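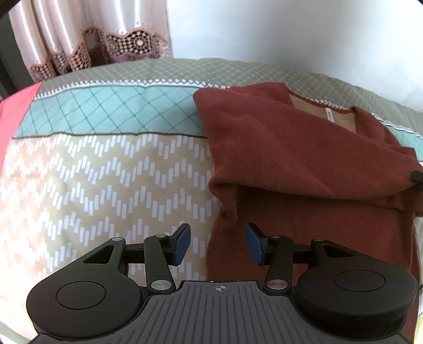 Patterned bedspread covering a bed.

A bedspread is the outermost textile layer of a made bed. It covers the mattress, the sheets and any blankets, and in most versions hangs past the mattress edge on three sides. The term is used loosely in retail and overlaps with coverlet, quilt, counterpane and duvet cover. In technical use the distinction rests on drop (the vertical distance the cloth hangs below the top of the mattress), fill and whether the item is meant to be slept under.

Terminology

Counterpane is the older English word and survives mainly in museum catalogs and in the names of certain weaves. A coverlet is shorter than a bedspread and usually stops a few inches below the mattress edge. A quilt has two face fabrics and a middle layer held together by stitching; it may serve as a bedspread if cut large enough. A comforter is thicker, has a loose or lightly stitched fill, and is normally slept under. A duvet is a filled insert used inside a removable cover. A throw is smaller than all of these and has no defined drop.

The lines between the categories moved as central heating became common. Beds that once carried several blankets under a decorative top cloth now often carry one filled layer that does both jobs, and the patterned cover of that layer takes over the visual role of the bedspread.

Construction

Woven bedspreads are made in plain, waffle, jacquard or matelassé constructions. Matelassé has a raised, padded look produced on the loom by interlacing two sets of warp and weft under different tension, without any fill. Candlewick is a plain cotton ground tufted with soft heavy yarn, which is then cut and laundered so that the ground shrinks and grips the tufts. Chenille bedspreads use a related tufting method with the rows set closer together. Crocheted and knitted bedspreads are made in panels or motifs and joined afterward.

Printed bedspreads are usually plain-weave or sateen cotton, or a cotton and polyester blend. Large repeats need care at the seams. Because few looms in domestic production weave the full width of a large bed, the cloth is commonly cut into a center panel and two side panels. A single center seam is cheaper to make and is generally regarded as a fault in better goods.

Fabric weight is given in grams per square meter or ounces per square yard. Summer-weight cloth is light enough to fold into a drawer. Heavy matelassé and tapestry weaves can reach 600 grams per square meter, at which point a spread for a large bed becomes difficult to wash in a household machine.

Sizing

The finished width of a bedspread is the mattress width plus twice the drop. The finished length is the mattress length plus one drop, with an added allowance if the cloth is to be tucked under and brought back over the pillows. Hems are measured separately. Shrinkage is allowed for before cutting; 3 percent is a common figure for prewashed cotton, and untreated cotton may need more.

Mattress depth is the main source of error. Size charts drawn up for shallow mattresses give a short drop on modern deep ones, and a spread sold as floor length may end well above the floor. The Garkholm pattern series, a set of sewing instructions for household linens, addressed this by leaving the drop blank and asking the maker to measure it on the made bed, with all blankets in place.

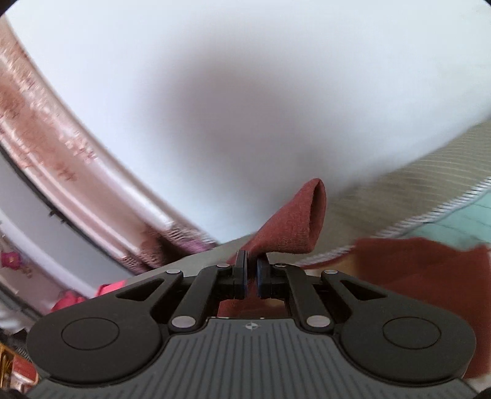
Bettencourt disagreed in its own sewing manual, arguing that a spread cut to one bed "is of no use on the next," and that a fixed drop with a 5-inch hem, which can be let down later, serves most households better. Later printings of the Garkholm instructions kept the blank line but added a note on deep hems.

Corners

The two foot corners of a rectangular bedspread hold more cloth than the sides, and the excess falls into a point that may reach the floor. Three treatments are in general use. The corners may be rounded to a radius equal to the drop. They may be split, so that the side and foot panels hang separately, which suits beds with posts. They may also be pleated, with a box or inverted pleat set at each foot corner and stitched down for the first few inches.

Rounded corners are the simplest to cut but the hardest to hem, as the outer edge of the turning is longer than the line it is stitched to. Bias binding avoids the problem.
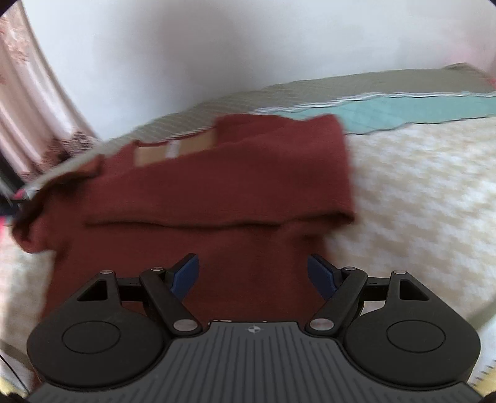

Split corners need a facing or a narrow hem on each open edge, and the inner angle is reinforced with a small square of cloth or a bar tack. Without reinforcement the angle tears when the spread is pulled from one side. Pleated corners use the most cloth and are normally limited to tailored spreads, where the top panel is cut to the exact mattress size and joined to the drop with a corded seam.

Pattern and placement

Designs fall into two broad groups. All-over designs repeat at a fixed interval and can be cut from yardage at any point. Placed designs have a center medallion, a border or both, and have to be woven or printed for one bed size. A placed design made for one size and used on another shows its border partway down the drop or on the mattress top.

Directional prints are set with the motif upright when seen from the foot of the bed. Some makers reverse the side panels so that the motif also stands upright when seen from either side – a method that needs more cloth and rules out the use of a single wide length. Brenex listed its directional spreads under the pattern number 926 with a suffix letter for each panel arrangement.
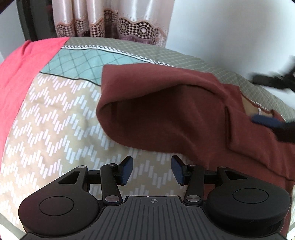
Small-scale prints hide creases and minor soiling better than solid colors. Pale matelassé shows neither pattern breaks nor seam mismatch but marks easily. Dark grounds tend to fade unevenly in rooms with one window, and rotating the spread head to foot each month spreads the change if the design permits it.

Care

Cotton and blended spreads are machine washed if the drum is large enough for the load to turn freely. Candlewick and chenille are shaken while damp to raise the tufts and are not ironed. Crocheted spreads are dried flat, as the weight of the wet yarn stretches the motifs when the piece is hung. Long-term storage is on a wide roll or in loose folds that are changed at intervals, with acid-free tissue along the fold lines of older pieces.

See also

Coverlet
Matelassé
Plullow weave
Valance (bedding)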